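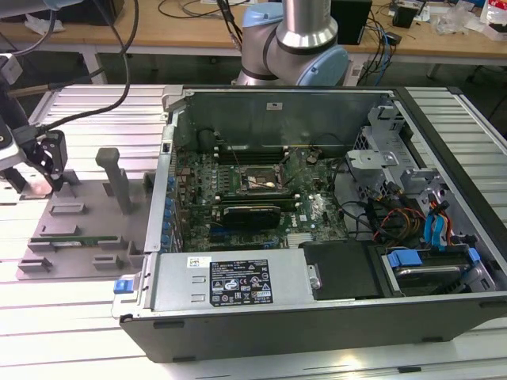

Arbeit und Automatisierung, Sitzung 6: Wenn der Arm mitschraubt
Skript zur Vorlesung, Stand 4. September 2022
Philomena Atinga

Letztes Mal sind wir bei der Frage hängengeblieben, ob man eine Tätigkeit überhaupt sauber in »automatisierbar« und »nicht automatisierbar« zerlegen kann. Ich hatte versprochen, das an einem Fall durchzuspielen, den ich selbst gut kenne, und der Fall ist die Rechneraufbereitung bei Stallwood in Zunditz. Ich war dort im Mai eine ganze Woche in der Halle, habe mitgeschraubt (schlecht) und viel Kaffee getrunken (gut).

Kurz zum Betrieb, für alle, die beim letzten Mal gefehlt haben: Stallwood kauft ausgemusterte Bürorechner auf, zerlegt sie, prüft die Teile und verkauft entweder ganze Geräte oder eben die Teile. Im letzten Geschäftsjahr waren das 3868 Rechner. Klingt nach wenig, wenn man an Autos oder Waschmaschinen denkt. Aber jeder dieser Rechner kommt anders an! Mal fehlt die Platte, mal hat jemand die Abdeckung mit Paketband zugeklebt, mal ist innen alles voller Katzenhaare. Merken Sie sich das bitte, wir brauchen es gleich noch.

6.1 Was vorher da war

Vor der Umstellung gab es Zerlegeplätze, an denen jeweils eine Person einen Rechner von Anfang bis Ende gemacht hat. Deckel ab, Speicher raus, Karte raus, Netzteil, Laufwerke, Prozessor, Platine. Wer das ein paar Jahre macht, schaut nicht mehr hin, sondern hört. Torunn Eide, die am längsten in der Halle ist, hat mir erklärt, dass sie am Klang der Haltehebel merkt, ob ein Speichersteckplatz ausgeleiert ist. Ich habe es zwanzig Minuten lang versucht und nichts gehört.

In der Literatur heißt so etwas Erfahrungswissen oder implizites Wissen, und in fast jedem Lehrbuch steht, dass man es schlecht aufschreiben kann. Stimmt auch. In der Halle wurde es trotzdem die ganze Zeit weitergegeben, nur eben über den Tisch hinweg: »Gib mal her«, »zieh nicht so schräg«, »den kannst du gleich weglegen«. Das stand in keiner Arbeitsanweisung und in keiner Stellenbeschreibung.

6.2 Was jetzt da ist

Die neuen Zellen laufen im Haus unter dem Namen Marar. Der Rechner liegt auf der Seite auf einem Tisch aus Aluprofilen, daneben steht eine Aufnahmeplatte mit Schlitzen für die Speichermodule, und ein Greifer mit zwei Fingern setzt die Riegel dort ab. Der Ablauf ist schnell erzählt: greifen, ziehen, ablegen, nächster. Die Software, die entscheidet, welches Teil als nächstes drankommt, heißt Flasiseck, und über die reden wir in der nächsten Sitzung noch ausführlich.

Für heute ist mir wichtiger, was die Zelle nicht macht. Sie öffnet keine Gehäuse. Sie löst keine Kabel, jedenfalls nicht zuverlässig. Kabel sind weich, liegen jedes Mal anders und verhaken sich mit Begeisterung an allem, was in der Nähe ist. Wer zu Hause mal einen alten Büro-PC aufgemacht hat, kennt das: Vom Netzteil kommt ein bunter Strang, der über die Laufwerke läuft, dazwischen hängen die Datenkabel, und irgendwo darunter sitzt die Schraube, die man braucht.

Also steht vor jeder Zelle weiterhin ein Mensch, der den Rechner vorbereitet, und hinter der Zelle steht einer, der die Reste macht. Timo Albers, der die Umstellung betreut hat, nennt das »vorne und hinten«. Mir gefällt der Ausdruck, weil er so schön nüchtern ist und zugleich verrät, wo in dieser Rechnung die Mitte sitzt.

6.3 Was sich für die Leute ändert

Jetzt wird es für uns interessant. Ich gehe das einmal durch, so wie es mir in den Gesprächen begegnet ist, und nicht nach Lehrbuchkapiteln sortiert.

Der Takt. Früher hat man sich den Rechner selbst vom Wagen geholt. Wer einen widerspenstigen hatte, hat länger gebraucht, und beim nächsten ging es dafür flott. Heute wartet die Zelle. Sie beschwert sich natürlich nicht, sie zeigt nur eine Wartezeit an, und diese Zahl steht auf einem Bildschirm, den alle sehen. Zwei Leute haben mir unabhängig voneinander gesagt, dass sie seitdem seltener zwischendurch Wasser holen gehen. Eine Anweisung dazu gab es nie!

Die Hände. Speichermodule ziehen geht auf die Daumen. Wer das den ganzen Tag macht, spürt es abends, und im Winter sowieso. Hier ist die Entlastung echt, das haben mir wirklich alle gesagt, auch die, die sonst an der Zelle kein gutes Haar lassen. Dafür ist jetzt das Öffnen und Entkabeln die Hauptsache, und das geht auf die Handgelenke. Belastung verschwindet also nicht einfach, sie wandert, und zwar an eine Stelle, für die der Betrieb noch gar keine Pausenregel hatte.

Das Gespräch. Vorne und hinten liegen mehrere Meter auseinander, dazwischen steht die Zelle. Das »Gib mal her« fällt damit weg. Neue Kolleginnen lernen jetzt entweder vorne oder hinten, und den Weg eines Rechners durch alle Schritte sieht keine von ihnen mehr am Stück. Torunn Eide macht deshalb freitags mit jeweils einer Person einen kompletten Rechner von Hand, ohne Zelle. Das hat sie selbst durchgesetzt, und es war anfangs ziemlich umstritten, weil die Stunde in der Auswertung als Stillstand auftauchte.

Die Verantwortung. Wenn früher ein Steckplatz beschädigt war, wusste man, an wessen Platz das passiert ist. Und jetzt? War das Modul vorher schon verkantet, hat der Greifer schräg gezogen, hat vorne jemand ein Kabel übersehen? In der Störungsliste, die ich einsehen durfte, standen 318 Einträge, und bei erstaunlich vielen war das Feld »Ursache« schlicht leer. Fragen Sie sich beim Lesen mal, wer ein Interesse daran hat, dass dieses Feld gefüllt wird, und wer eher nicht.

6.4 Der kleine Streit um das Wort »Bediener«

Ein Punkt, der in der Vorlesung immer zu kurz kommt und den ich deshalb ins Skript schreibe. In den neuen Stellenbeschreibungen hießen die Leute vor der Zelle zunächst »Anlagenbediener«. Aarti Tripathi, im Betriebsrat und selbst jahrelang am Zerlegeplatz, hat dagegen Einspruch eingelegt. Ihr Argument: Wer den Rechner beurteilt, öffnet, vorbereitet und im Zweifel aussortiert, bedient keine Anlage, sondern übt einen Beruf aus, und die Anlage erledigt davon einen Teil. Am Wort hing auch Geld, nämlich die Eingruppierung. Herausgekommen ist »Fachkraft Aufbereitung«, und die Entgeltgruppe blieb, wie sie war.

Ich finde das ein wunderbares Beispiel dafür, dass Technik allein noch gar nichts festlegt. Dieselbe Zelle, derselbe Tisch, dieselben Handgriffe, und trotzdem hätte der Arbeitsplatz auf dem Papier (und auf dem Lohnzettel) anders aussehen können.

6.5 Zum Weiterdenken bis zur nächsten Sitzung

Bitte lesen Sie den Text von Tormod Skjelbred aus dem Reader, die ersten beiden Abschnitte reichen. Er ist sperrig geschrieben, das weiß ich, aber seine Unterscheidung zwischen »Aufgabe« und »Griff« brauchen wir dringend. Achten Sie darauf, was er mit Restarbeit meint, und überlegen Sie, ob »vorne und hinten« bei Stallwood darunterfällt. Ich bin mir da selbst nicht sicher und schwanke seit Wochen.

Außerdem suchen Sie sich bitte eine Tätigkeit, die Sie gut können (Nebenjob, Ausbildung, Werkstatt, Küche, ganz egal), und schreiben auf höchstens einer Seite auf, welchen Griff daraus Sie sofort an eine Maschine abgeben würden und welchen auf keinen Fall. Abgabe wie immer im Kursordner, am liebsten als PDF. Wer in Gruppen arbeiten will, gerne, aber bitte nicht mehr als 5 Leute pro Gruppe, sonst schreibt am Ende doch wieder nur eine Person.

Noch eine Korrektur zur letzten Sitzung: Auf der Folie zu den Schichtmodellen waren die Spalten für Früh- und Spätschicht vertauscht. Die berichtigte Fassung liegt im Kursordner.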